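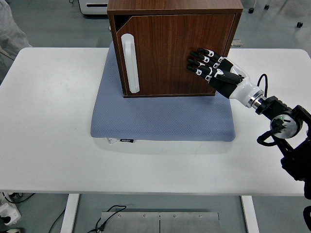
Comprei o cubo com porta da Lurura em outubro, por 141 reais, e estou apaixonado por esse armarinho! Queria um móvel pequeno para guardar café, filtros e aquelas xícaras que vivem espalhadas pela cozinha, e ele resolveu minha vida.

O acabamento imita nogueira escura, com os veios na vertical e uma fita de borda fininha, um pouco mais clara, contornando a porta. Mas o que me ganhou foi o puxador: branco, comprido, arredondado, bem destacado no marrom. Minha mulher achou estranho no começo e agora quer trocar os da cozinha inteira por iguais (já avisei que não vai rolar este ano).

A montagem levou uma noite, com calma e uma chave Phillips. O manual é fraco, principalmente na parte das dobradiças. A porta pede paciência: se o ajuste não fica certinho, ela para meio torta e sobra uma frestinha no canto de cima. Mexi nos parafusos 3 vezes até gostar do resultado.

Antes eu tinha visto um parecido da Galanis por 485, bonito também, mas sem chance. Depois de 6 meses de uso diário, o meu continua firme. Já encomendei o segundo para o quarto!

Nivaldo Batista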